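Kernano Open Day: the Promgate two-arm demo kit, reviewed

I went to the Kernano open day on a Monday in July because our shop has been putting off a decision on simulation software for two years. The product I wanted to see was Promgate, which Kernano sells as a kit: the simulator, a ready-made pair of humanoid arms, and a small library of tabletop tasks. Admission was free. A one-seat license is $990 for the year.

The demo ran on a big monitor at the end of the hall, with a row of chairs and an operator at a desk. The task was working in a three-compartment organizer box on a marble table. It sounds easy. Thin dividers and a dark interior make it a fair test, and the fingers have to get down between the walls without going through them. 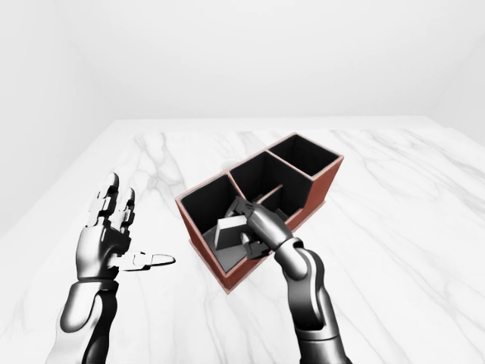
Kerstin Fagerlund thought the box was too kind a choice. Straight walls and square corners are what every simulator does well, she said, and she would hold off buying until she had seen the hands deal with a bag or a coil of cable.

I agree with part of that. Promgate's task library is heavy on rigid objects, and when I asked about soft ones I was told they were being worked on, with no date. For our work, mostly hard plastic parts in trays, it matters less.

Contact is the strong point. I watched several runs from the second row and asked for two more at the desk, and I saw no finger sink into a divider. The rod was the piece I paid most attention to. Thin parts are where our current package, an old Lundgren release, falls apart — they jitter in the grip and then shoot off across the table. 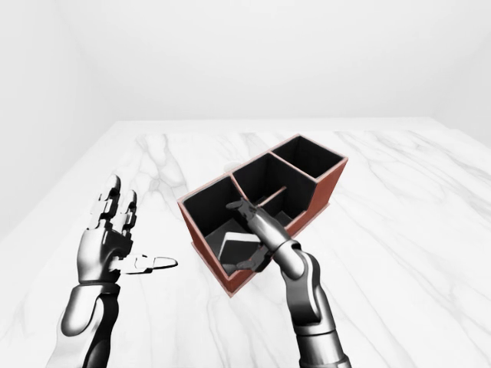
The operator let me change the friction setting between runs. It is one slider and a number box, and the change takes effect on the next reset. A reset took 2 seconds on their machine. I would want to see that on ours before believing it.

Moving the viewpoint is less pleasant. You drag with the middle mouse button, and the view swings past where you wanted it. There are saved views, but you have to name each one before it will keep it, and the list can't be sorted.
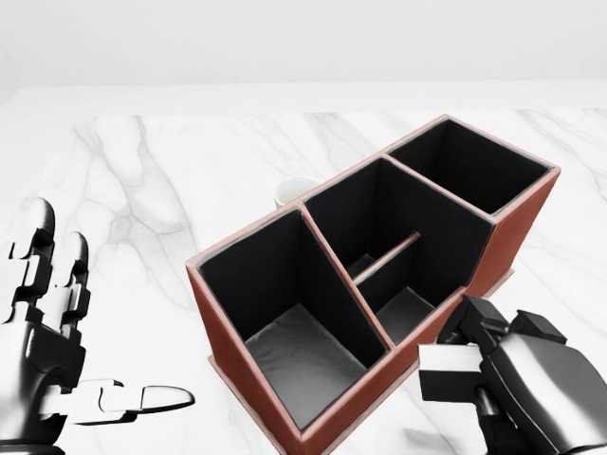

The organizer task in Promgate, with both hands clear of the compartments.

The manual is 212 pages and covers installation well. The chapter on writing your own tasks is thin, and it sends you to a forum for the rest. Emilian Lazăr ran the afternoon question session and was direct about the limits: one pair of arms per scene, and a cap of 50 loose objects. Exporting joint data works, though only to Kernano's own format unless you add the Flastesix converter, sold separately.
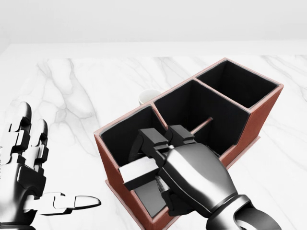
Page 2

Looks are fine. The marble and the shiny hands are prettier than we need, and the plain room around the table is a sensible default. You can turn the reflections off to gain some speed.

I would buy one seat for rigid parts work and wait on the rest. If you need cables, cloth or more than two arms, look elsewhere for now. The open day itself was well run, the chairs were hard, and the last demo started at 3:30, so come early if you want time at the desk.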